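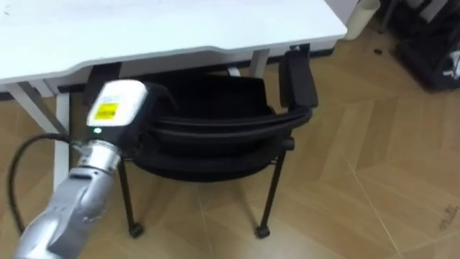

White desk, dark chair, wood floor. Window-side room, Zastumton.

The Desk Room, so far

Quick gallery, putting this up before lunch so excuse the order. A few people asked what we ended up doing with the back room at Zastumton and I kept saying pictures soon, pictures soon. So, pictures. Captions are short, I wrote them standing up.

Short version: we wanted it bright and plain. White desk, something darker to sit on, leave the floor alone. Budget was 600 for the desk and 300 for the chair, and the chair went over. Paint not included, don't ask about paint.

Top of the page is the desk and chair together. White top, white metal frame, and the front edge has a slight bevel to it, nicer on the forearms than a square one. There's a tiny speck on the top up near one corner, looks like pencil. Eraser next time I'm in there.

The rest, more or less in the order they came off the phone:

The room before
March, bad light. Old brown carpet still down, radiator still that hospital green. I do not miss either of them.

Carpet up
Staples. So many staples. Pliers and a kneeling pad and the radio on. The boards were in better shape than anyone had promised us.

Floor, first coat
Matte, one thin coat, then a night with the window open. Looked patchy at this point and I nearly panicked. Leave it alone, it evens out.

Floor, second coat
Same corner, next afternoon. Much better. The darker strip by the door is old and it's staying.

Wall with the tape measure
93 inches between the chimney and the door trim. Wrote it on my hand, washed my hand, measured again.

Desk in its box
From Rusnák, the place out past the bridge. It's the Vemo, plain white, no drawers. Heavier than it looks, take the door off its hinges if your hallway is narrow like ours.

Frame going together
Upside down on a blanket. Do all the bolts finger tight first, THEN go round again with the key. I did it the wrong way and had to undo one whole side.

Desk upright
Needs two people to flip it. Wobbled at first, turned out to be a foot not screwed all the way in. Fine after that.

The chair we sent back
Looked great, felt like a bus stop. Pale grey too, and it dissapeared next to all the white. Gone in a week.

The chair we kept
Idetti. Dark back, which was the whole point, you need one thing in the room your eye can land on. Bit over budget as I said. Lovely to sit in for a long stretch, a little stiff if you like to tip backwards.

Lamp, try one
Clamp lamp. Clamp didn't like the beveled edge and kept creeping. Moved it to the shelf.

Lamp, try two
Small one with a flat base. Warm bulb. Good enough and I am done looking at lamps.

Shelf
Leftover board from the hall, cut down and painted the same white as the trim. Slightly off level, you only notice if somebody tells you, so now you know.

Color samples on the wall
Left one too yellow, middle one too blue. Went with the third. It looks like nothing in photos and really nice at 4 in the afternoon.

Under the desk
Power strip screwed up to the underside so the sweeping is easy. Used the short screws, check yours before you drive them into a thin top.

Felt pads
Not a thrilling picture but put them on before you move anything. I have one scratch by the door that says I didn't.

View from the doorway
The one I like best after the top one. Desk along the wall, light coming in sideways, door finally painted.

Still to do: a blind for the window, something on the long wall, and a rug if we can agree on one (we can't). Will add those here when they happen, same page, at the bottom.

If you want the desk measurments or the name of the floor finish, leave a comment and I'll dig out the reciept.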